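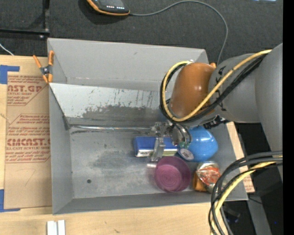 通巻227号 65ページ

使ってみた
Zikmontの遠隔教示キット「Gridari」

手首をひねったら、向こうのグリッパもひねった。文字にするとそれだけなのに、最初の一回で思わず声が出ました。Gridariは、手元の操作レバーを動かしてロボットアームに作業をやって見せるためのキットです。操作レバー、アーム側につなぐ中継ボックス、記録用ソフトのMemoがひと箱に入っています。アームとグリッパは別に用意します。

試した作業は箱の中身の取り出しです。灰色の金属の箱に、青い箱、青くてつやのある丸みのある容器、赤紫のカップ、銀色の包みなどをまとめて入れておき、上からグリッパを下ろして一つずつつまむ。教示ペンダントで座標を打ち込んでいくやり方だと、品物の向きが少し変わるたびにやり直しで、正直うんざりする種類の仕事です。それがGridariだと、机の上の小物を片づけるときの手の動きがほとんどそのまま使えます(左利きの私にも使えました。握りが左右対称なのです)。

まず操作レバーの出来がいい。関節がなめらかで、途中で手を離しても垂れ下がらず、その場にとどまります。箱の上で「さて、どこを挟もうか」と考える時間が作れるんですね。青い箱の真ん中に狙いをつけて、フィンガをまっすぐ下ろす。この「まっすぐ下ろす」が遠隔操作では意外に難しいのですが、握りの横の小さなボタンを押している間は上下の動きだけが伝わるようになっていて、これが抜群に便利! 慣れてくると、近づけるところまでは自由に動かし、最後の下降だけボタン、という使い方に落ち着きました。

倍率の切り替えも気に入っています。手の動きを等倍で伝えるモードと縮めて伝えるモードがあり、ダイヤルで行き来できます。箱の壁ぎわに寄った品物は断然、縮めるほう。薄い金属の壁にフィンガをこすりそうな場面では、自分の手が急に器用になったような気分です。反対に、つまんだ物を持って運ぶ区間は等倍のほうが動きに迷いがなく、あとで再生しても気持ちのいい軌道になります。

相性の出る品物もあります。いちばん楽なのは角のある箱。丸みのある容器は、挟む高さを間違えるとするりと逃げます。カップは縁をつまむか、胴を外から抱えるかで悩むところで、私は縁派です。くしゃっとした銀色の包みは、挟んだ感触が手に返ってこないぶん、目で見て決めるしかありません。Gridariには力を手元に返す機能がないのです。ここは上位機に期待したいところですが、ないなりに見て合わせる癖がつくもので、これはこれで面白い。

記録ソフトのMemoは、名前のとおりメモ帳くらい気楽です。足元のペダルを踏むと録り始め、もう一度踏むと終わり。失敗した回はペダルを長めに踏めば捨てられます。両手がふさがったまま済むので、調子に乗って次々やってしまいます。録った動きは一覧に並び、好きなところから再生でき、短い覚え書きも付けられます。「カップ、縁から」「包み、やり直し多し」などと書いておくと、翌日の自分がとても助かります。一つ注文するなら、一覧の並べ替えがほしい。今は録った順だけです。

準備にかかったのは2時間でした。そのうちの大半は配線です。アームに沿わせるケーブルは、手首を大きく回したときに突っ張らないよう、たっぷりたるみを残すこと。かといって余らせすぎれば、箱の角や品物の上に垂れてきて視界をふさぎます。説明書のこの章は絵が少なくて物足りませんが、関節ごとに動かしながら輪の大きさを決めていけば、ちゃんと収まるところが見つかります。

それから、箱の固定。アームの横にある箱は、フィンガが壁に触れただけで案外あっさりずれます。ばね式のクランプで縁をくわえておくのがおすすめで、オレンジの持ち手の、どこの工具箱にも入っていそうなもので足ります。机の上に青いテープで目印を貼っておくのもいい手です。保護紙が付いたままのアクリル板のような、つい動かしてしまう物の位置も、角にテープがあればすぐ戻せます。録った動きを別の日に再生するつもりなら、こういう地味な段取りがじかに効いてきます。

操作する人の立ち位置も試してみました。アームの真横に立つと手と画の向きが合ってわかりやすい一方、グリッパの真下がよく見えません。斜め上から見下ろせる位置に移ると、フィンガの先と品物のすき間がわかるようになり、空振りが目に見えて減りました。Memoには操作の向きを立ち位置に合わせて回す設定があって、これを見つけたときは小躍りしました。設定画面の奥のほうにあるので、買った方はぜひ最初に探してください。

気になった点も書いておきます。中継ボックスのファンは静かとは言えず、狭い部屋だと耳につきます。操作レバーの台座は吸盤式で、木の天板では少しずつ滑りました。私は別売りのGórecki製の締め付け台座に載せ替えて、そこからは快適そのものです。最初からこの台座が付いていれば満点でした。画面表示は英語のみですが、使う言葉が限られているので困る場面はありませんでした。

ロボットに物を教えるのは専門の人の仕事だと思っていた方にこそ、一度触ってみてほしい道具です。私は返却日の前の晩まで箱の中身を入れ替えて遊んでいました。次は箱を2つ並べて、片方からもう片方へ移し替える作業を録ってみるつもりです。締め付け台座も、今度は自分用に注文しました。

操作感 とても良い
記録ソフト 良い(並べ替えの追加を希望)
設置 やや手間
静かさ もう一歩

2022年5月7日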